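Shih walking shoes in gray, my review after a summer of wearing them

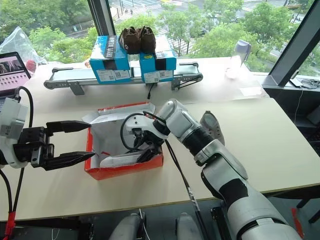
Do they need a break-in period? Mine took a couple of short walks, and after that I quit thinking about my feet.

I went back and forth on these for weeks (585 reviews on the Marton site and I read way too many of them!) and finally paid 189 for the gray pair. My old Lolevecks had gone flat in the heel and I was tired of limping home from the farmers market.

So, the good stuff. The toe box is roomy – my pinky toe sends its thanks – and the pale sole has enough cushion for a whole day on concrete without feeling mushy. I wore them to the outlet mall in September, didn't sit down until dinner, and woke up the next morning feeling fine. I do like the orange-red box too, it's sturdy and the lid flap stays on, so mine is full of charger cords now.

Not so good: the laces are too long and come untied unless you double knot. A pale sole also shows every speck of mud, so I keep an old toothbrush by the back door. Sizing runs a little short, and I swapped my usual 8 for an 8 and a half. The exchange was easy, just slow.

Would I buy them again? Yep, but I'd wait for a sale. My sister has the Jarnon ones and says hers are softer, though they pinch me across the top. Four stars from me.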